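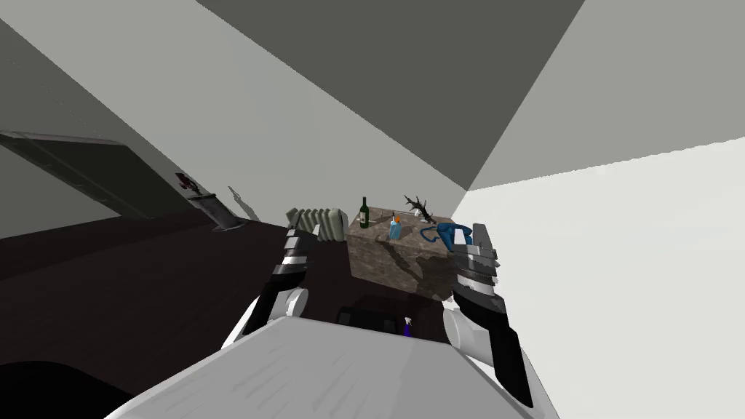
*Both arms out over the stone table, grippers empty, in the simulator.*

# Review: the Dalel house rules pack for simulated two-arm robots

I've been running tabletop tasks in simulation for a couple of years now, mostly on my own and mostly badly, so when a friend at Grenarbridge told me the Dalel rules pack had been tidied up and given a proper second edition in August, I bought it the same evening. It's a 152 page document plus a set of checks you bolt on to your simulator, and the idea is simple enough: you tell it what your robot is and what's in the room, and it tells you off before you run anything.

And oh, it does tell you off! My first go came back with so many warnings that I shut the laptop and made a sandwich.

## What's in it

The written part covers how to lay out a room, how to park the arms, what to call things, what to write down for each run and when to throw a run away. The checks cover nearly all of that, though not the naming, which you still have to do by hand (more on that in a bit, I've got a grumble).

My favourite chapter is the one on starting poses. I used to start every run with the grippers wherever they'd ended up last time, which is lazy and I knew it. Dalel wants both hands empty at the start, both clear of anything loose, and a note of the nearest object to each one. On the table in my picture that meant writing down the blue thing with the looped handle right beside the right gripper. I'd have let that go before. The checker flagged it as "near, review" and made me type a sentence saying I was happy with it. A bit fussy, but I did move the arm back in the end, so fair play.

The room chapter is good as well. It has you list everything, including the bits you don't care about, and floor items get their own heading. I'd completely forgotten the little purple spray bottle down by the table when I wrote my first list. There's a sensible rule about lookalikes too: if you've got two spray bottles in a room, as I have, they can't both be called "spray bottle". So now I've got "table spray, blue" and "floor spray, purple", and my instructions to the robot make a lot more sense.

## Awkward shapes

There's a whole section on things that are thin or spiky or oddly ribbed, and what sort of collision shape they ought to have. This was worth the money on its own for me. The antler-looking ornament at the back of my table had a plain box round it for ages, so the arm was stopping for empty air between the branches. Dalel's rule is that anything branching gets a proper split shape or it comes off the table altogether. The bottle with the narrow neck gets a similar talking-to. Anything that pokes out past the edge of the table has to be marked as an overhang, and I had one of those as well, on the left.

I ran 500 short runs with the checks off and then the same lot with them on. With them on, 30 got binned before they started, and going back through those by eye I only disagreed with two. I'm not going to pretend that's science, but I was impressed.

## The grumbles

Naming. There's no tool for it at all, just a table you fill in, and if you spell something two different ways the checker doesn't notice. Horgan's pack, which I used before this one, had a drop-down for it and I do miss that.

The chapter on looks is thin. It says "use plain walls where you can" and very little else. My room is all greys with a nearly black floor, and I'd have liked some advice on dark things sitting on dark floors. Wustier has a free guide that goes into this much better, so I've got that open in another window.

Also the index is dreadful. Look up "gripper" and it sends you to "hand", look up "hand" and it sends you to "end tool", and that's got one page number, and it's the wrong page.

## Would I buy it again?

Yes, I would, and I've already told two people at work to get it. If you only ever run one arm and one cube you can skip it and write your own list on the back of an envelope. But if your table's starting to fill up with odds and ends like mine, get the pack, do the room chapter first and leave the pose checks till your object list is finished. I did it the other way round and had to do the whole lot twice.

Four stars out of five. The fifth is waiting for that index.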